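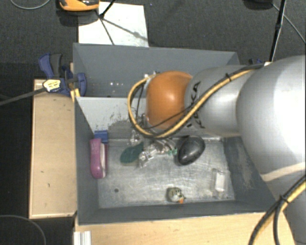 Front and rear bins, bench two. Stapler-shaped thing on the left wall, clear crumpled stuff to the right of it.

Jun 8, 2019

Bins and oddments, continued from the last page.

Spent the morning on the two dark grey bins. They have had all sorts put in them since October and the front one shows it. The metal floor is scratched all over in swirls, and the shine comes back at you in patches when the overhead light is on. I rubbed a corner of it with the Stokska paste to see if it would even out. It took the grey film off and left the scratches exactly as they were, so I stopped there. Polishing the rest is a waste of paste.

Wear on the walls, for the record:

Rear panel, the lighter sloped one: dark speckled patch low down near the middle. Doesn't lift with a thumbnail. Tried warm water and washing-up liquid, then a bit of white spirit on a rag. Slight colour on the rag, patch looks the same. I think the surface has gone through there and the dirt is sitting in it.

Right wall, inside: pale scraped area. Dry and a bit rough to the touch, no sharp edges. Leave it.

Floor, left front: the small round hole. Small screws will find it sooner or later. Ardalan wants it plugged with a rubber bung from the Fikden box, I would sooner put tape on the underside so the floor stays flat on top. We haven't settled it. Until we do, no loose fixings in the front bin, please.

On to the contents. The mixed lot is meant to be awkward shapes and surfaces, and it had drifted into being whatever was left on the bench. What I want kept in:

The magenta one. Long, rounded ends, stands up against the wall if you lean it, which is handy for checking that things stored upright don't creep down the slope.

The blue block. Plain, easy to wipe, easy to find again.

The dark green oval. Rolls to one side and ends up tilted whatever you do with it. Good one to have.

The clear and silvery stuff with the metal bits. Worst of the lot to keep clean and hard to see against that floor, all highlights on highlights. I looked straight past part of it twice while sorting. If we ever line the floor with something matt this is the item that will benefit most. Khosravi do a grey felt sheet, 998 by 500 mm, that would cut down to cover the floor with a strip spare. Have asked for a price.

Weighed the whole mixed lot on the parcel scale before and after the sort. Came down by 51 g, mostly packaging scraps and one dead pen. The scraps are in the recycling, the pen is in the bin under the sink.

Labels: the Fullard labels have peeled off both bins again. The glue doesn't like the slope. I have written FRONT and REAR on masking tape for now and stuck it on the bench top beside them. If anyone moves the bins, move the tape too.

To do

Price from Khosravi, then decide on felt.
Bung or tape for the hole (Ardalan to bring the bung so we can at least try it).
Empty the rear bin and give it the same going over. I only wiped the rim today.
New page in the contents list, old one is page 16 and has too many crossings out to follow.

Cloths washed and hanging on the radiator. Stokska lid is cracked, keep the tin upright.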